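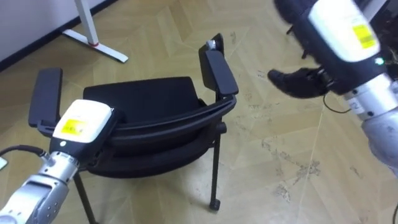
Flaltedby FT-2 Two-Arm Workstation

Configuration and budgeting

The FT-2 is a two-arm system for offices, showrooms and test rooms where furniture has to be moved, turned or put back in place. It ships as a complete unit with both arms, controller, cables and a base license. Hands are ordered separately — see Options.

What is included
2 arms with wrist housings and status lights
Controller and emergency stop
Cable set
Livesau motion software, single-site license
Printed setup guide

Options
Multi-fingered hand, left or right
Flat pusher plate
Skustholm mobile base
Spare cable set

Site planning
Allow a clear floor area that both arms can reach without touching walls or desks. Hard floors are preferred. Chairs on casters roll when pushed, so leave extra space behind them and include this in the layout drawing you send with your order. Cables should be routed where the arms and the furniture will not cross them.

Budget items buyers often miss
Operator training, billed per person
Replacement finger pads
Floor protection
Yearly inspection by Pawlak Service

Ordering
Part number: 1323
Shipping weight: 168 kg, one crate
Deposit: 400 EUR, taken off the final invoice

Units ordered with hands are tested as a pair before shipping. If you plan to add the second hand later, say so on the order form — the wrist adapter is cheaper when fitted at the factory. Quotes for the current price list must be requested before April. Later requests are priced from the new list.

Page updated 12/9/24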